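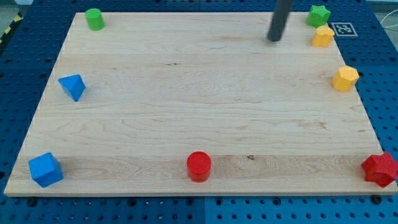 A block-pushing table is a small robot work cell in which an arm slides loose objects across a flat surface with a plain rod, and never picks anything up. I've helped build one and kept it running in a shared workshop called Stastareo, so this article leans on that table more than a proper encyclopedia would (the other editors have been patient with me!). The usual ingredients are an arm, a bounded surface, a set of blocks and some way of telling the software where everything is. Ours uses a pale wooden board set on blue pegboard, with eight blocks in green, yellow, blue and red, and a square black-and-white marker off to the side of the board on the pegboard. The arm ends in a dark, round-ended tip. That's really all you need to start, and you can spend a whole winter on it.

Name and scope

People call these things push tables, pusher cells or tabletop rearrangement rigs. At our shop it's just "the board." The term normally covers flat pushing only. Once you add fingers or suction you've got a pick-and-place cell, and that gets its own article.

History of the Stastareo table

The first version was Sadao Hirano's, and it lived on his kitchen counter. He had an old desktop arm with a worn-out wrist joint and wanted something it could do without a wrist. Pushing was the answer. He moved it into the shop in May, after his family asked for the counter back, and Ebuka Sani took over the software. The pegboard base went in that same week, and I did most of the drilling and nearly all of the sweeping.

The software is called Clutport. Ebuka wrote it for a plotter and then bent it into shape for the arm, which explains why the manual still talks about pens in a few places. The version we run now was finished on 22 August 2024 and has only been patched a little.

The surface

I have strong feelings about surfaces. We tried a painted shelf first and the blocks stuck, then jumped. A bare glued-up board, sanded to 200 grit and left alone, gave us much steadier sliding. Wax made it too slick - a good shove sent a cylinder right off the far side and under the bench, where it stayed for a couple of days.

Wood does move with the seasons, so ours gets checked with a straightedge whenever the heat comes on in the building. A cupped board will steer a block sideways and you'll blame the code for it. (We blamed the code for it.)

The pegboard is there for the fixed stuff. Screws go through wherever there's a hole, and if a bracket has to shift over, you just shift it over and measure again.

The blocks

Builders usually mix shapes that behave differently. A cube is forgiving if you push near the middle of a face and turns if you don't. Cylinders standing on end don't care which side you come from, which makes them great for a first test. Hexagons are somewhere in between. Triangles like to pivot, and they're also the ones most likely to end up resting on the wrong side, so any routine that assumes a standing triangle needs a check in front of it.

Stars are the troublemakers. The tip can settle into the notch between two points and carry the block along beautifully, or it can catch one point and spin the whole thing in place. I love the stars and Sadao would throw them out.

Color does double duty on most tables: the camera can sort by it, and so can a human giving instructions. "Push the red cylinder to the blue cube" is a normal thing to type into Clutport.

Calibration

The marker gives the camera a known spot to measure from. The routine we use goes like this:

Clear the board and wipe it with a dry cloth.
Check that the marker is flat and clean.
Run the arm through its touch points at low speed.
Compare the touched positions with what the camera reports.
Save, and write the offset in the shop notebook.

Skipping the notebook is how we lost an entire evening in the spring. The saved file was fine, but it belonged to an older bracket position, and every push landed a finger's width short.

Tip height matters as much as position. Too high and it rides over the shorter blocks, too low and it drags on the wood. I set ours with a folded strip of card and don't apologize for it.

Running and logging

Clutport logs each push as one line with a start point, an end point and a result. Our log stands at 2657 pushes. In the last long run we did 138 pushes, and 123 of them finished inside the target circle. Most of the misses were stars, plus one stretch where somebody had leaned a bag on the table leg.

Common faults

Drift over a long session is usually a warm motor or a loose base clamp, so tighten the clamp first. A block that vanishes from the software is often sitting under the arm where the camera can't see it - park the arm and look again. Blocks pushed up to an edge are hard to recover, and Ebuka's fix is a slow sweep along the border with the tip angled slightly inward. It works on the cube and the cylinders. The triangle still needs a hand, and the stop button gets pressed before anyone reaches in.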